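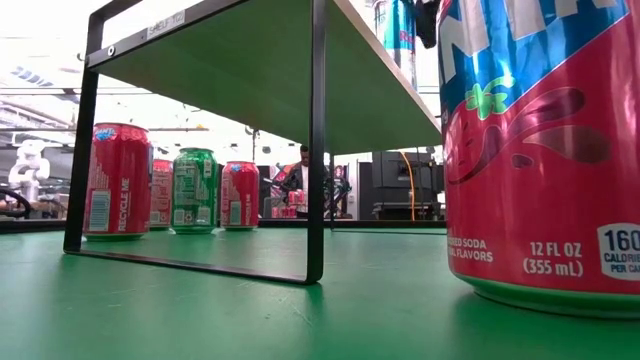

Stocking low shelves: speaker notes
Prorville, November session, 20 minutes plus questions

Opening (2 minutes)

Wait for people to sit down. Say who the talk is for: anyone who fills a drinks shelf, at a shop, a canteen or a club bar. Most of it applies to tins of food too.

I have worked on shelf layouts at Wendt for some time, mostly for small sites. The Drikuvwood branch carries almost 3,000 cans when the stockroom is full, and most of the complaints we get from there are about the bottom shelf. Top shelves look after themselves. People see them.

Ask for hands: who has a low shelf they avoid filling?

Labels

Every shelf gets a letter. "SHELF (C)" on a small white label, dark print, on the front edge of the panel. Put it at the same end on every unit. We tried numbers at Tikia and they got mixed up with prices, so we went back to letters.

The letter on the shelf has to match the letter on the stock sheet. Mention the Prorville sheet that had two Cs on it for most of a summer.

The space underneath

A short shelf on two legs gives you a second level for nothing, as long as you can get a hand in. Measure the gap with a can in it. Leave 50 mm above the lid if you can. Less than that and people start tipping cans to get them out, and the ones behind go over.

Keep the foot bars clear. A can half on the bar will lean.

If you have red cans and green cans together, decide whether you want them in blocks or mixed, and write it down. I prefer blocks. A single green can in a line of red ones usually means somebody filled a gap with whatever was nearest. Some sites like it mixed and that is fine, but then the sheet has to say so.

Facing up

Logo to the front. The nutrition panel and the "RECYCLE ME" line go round to the side or the back. This takes longer than people expect on a low shelf, as you are turning each can without seeing much of it. Do the front row properly and don't spend the morning on the rest.

Pass the practice cans round at this point. Let people try turning one with their arm under the table.

Checking the lid

Look at the top before the can goes on the shelf. The tab should be flat and the ring unopened, with the rim even all the way round. Dented rims go in the returns crate, even if the rest of the can is sound. Wipe off dust with a dry cloth.

Stand the can upright and let go of it before you reach for the next one. 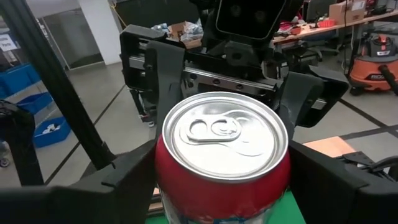 Rotation

Old stock forward, new stock behind. Everybody knows this and the low shelf is where it gets skipped. Pull the whole row out on to a tray, put the new cans in at the back, then return the old ones. Read the date on each as it goes back.

Questions

Likely ones: glass bottles (keep them off the low shelf), multipacks (split them first), how often to check (the Drikuvwood staff do it at opening, before the delivery).

Collect the practice cans. Spare label sheets are on the table by the door, one per site please.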